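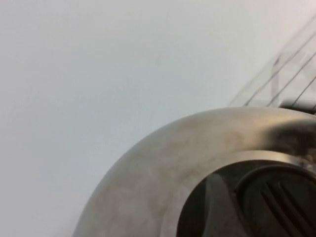 Brushed stainless steel on a pale surface.

Dace Stankevičius pours beeswax candles in a back kitchen in Bindircombe and sells them under the name Plaler. She started in December with one pan and a bag of wax pellets. Since then she has made 3000 tealights, plus the pillars she prefers.

"Tealights pay for the wax," she said. "Pillars are what I like making."

Most beginners get the wax too hot, she said. She melts hers over water, never straight on the burner, and takes it off as soon as the last lumps go. The molds are warmed first in a low oven. A cold mold leaves rings down the side of the candle.

Wicks gave her the most trouble. She tested 14 before settling on a square braided cotton one from Gomport, and she still burns one candle from each batch to the bottom before selling the rest. "If it tunnels, I go up a size. If it smokes, I go down. You write it on the lid and move on."

She doesn't add scent. Her business partner, Ott Paju, would like a lavender line, and the two have tried it twice.

"It smelled fine in the jar," Paju said. "Lit, you got honey and not much else."

A small pillar takes her 55 minutes from melting to the last top-up, then sits overnight before it comes out of the mold. Leftover wax goes through an old cotton shirt and back in the tub.

Her next job is an order of 6 tall pillars for a customer named Tamošiūnaitė, who wants them undyed.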